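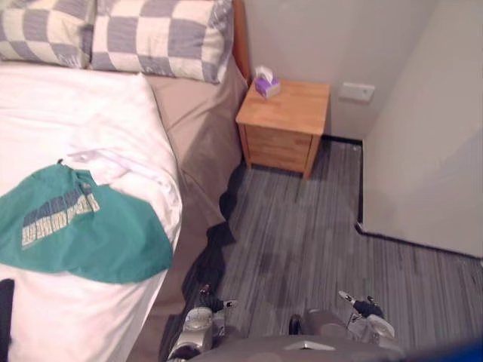
Sleeping cold on purpose

I turned the bedroom heat off in January and left it off for the rest of the winter. The thermostat in the hallway still ran the other rooms, but I shut the bedroom vent and kept the door closed at night. A few people have asked how it went, so I am writing it down.

The reason was money at first. The gas bill from Kasgate had gone up twice and the bedroom is the room I use least while awake. My coworker Kwame Amegashie grew up in a house with no heat upstairs and told me I would get used to it in a week. It took me closer to three.

The first few nights I did everything wrong. I wore two sweatshirts and woke up sweating at 2 a.m., then threw off the covers and woke up freezing at 4. I bought a space heater for 700 watts of comfort and returned it, which defeated no one but me and cost a trip across town.
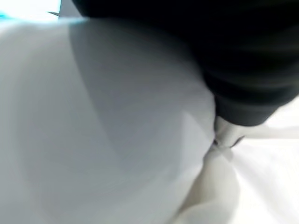 Layers on the bed work better than layers on the body. Emiko Onishi told me this when I complained to her, and she was right. I now wear one thin long-sleeved shirt and socks, and I add or remove blankets depending on the forecast. The wool blanket goes on top when it drops below freezing. I fold it over the footboard the rest of the time.

Getting up is the hard part. I moved my robe to where I can reach it without standing. I also set the coffee maker on a timer so there is a reason to walk to the kitchen. Reading in bed is harder too. My hands get cold holding a book, and I have mostly switched to reading on the couch before I go in.

Moisture was the one real problem. With the door shut, the window was wet every morning and the sill started to look dark in one corner. I wipe it down with a towel now and leave the door open during the day. The dark spot came off with vinegar and has stayed off.

I do sleep longer. I have no numbers for that, only that I stopped waking up before the alarm. I plan to do it again next winter, with the good blanket out of the closet before I need it.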